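Trisholm Handheld Gripper: Safe Use and Work Area Rules

Part family: Trisholm 100 series

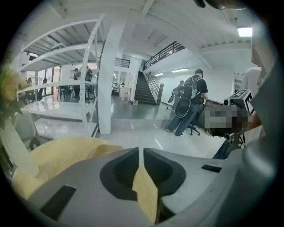 The Trisholm handheld gripper is supplied with a printed rule sheet covering work area, operator checks and marker care. The rules apply to every recording or teaching session in which the tool is carried by hand. Class A areas are closed rooms with one operator. Class B areas are shared rooms where other people stand or pass during work, as with the man with the black backpack and the others on the open floor past the tool. Class B work requires a floor boundary and one person assigned to watch it. Chairs on casters, such as the black one near his feet, are to be moved outside the boundary before the tool is picked up.

Work area

Minimum clear radius around the operator: 5 feet in Class A, 7 feet in Class B. Stairs and doorways must lie outside the radius. Bags and loose clothing with straps are not worn by the operator. Cloth and other soft items stay clear of the finger slots unless they are the object being handled.

Operator checks

Before each session:
Open and close the fingers through full travel with no load.
Inspect the slots for chips, fibers and dust.
Confirm that fasteners on the body and bracket are tight.
Confirm that marker faces are clean and flat.

A tool that fails any check is tagged and removed from use. Field repair of the body is not permitted.

Marker cubes

Marker cubes are to be fixed rigidly to their mount. Replace a cube if any printed face is scratched, lifted or faded. Do not cover a face with tape. Cubes from other suppliers, including the Fallano type, may be fitted if the face size matches the value on the rule sheet. Recalibrate after any change of cube.

People in view

Post a notice at each entrance before recording in a Class B area. Faces and screens are to be obscured before files leave the site. Visitors who decline to be recorded must be given a route outside the field of view.

Ordering

Rule sheet, laminated: 202-R
Floor boundary kit: 202-B
Replacement marker cube: 202-M

Rule sheet revised 18 July 2020. Earlier sheets should be discarded.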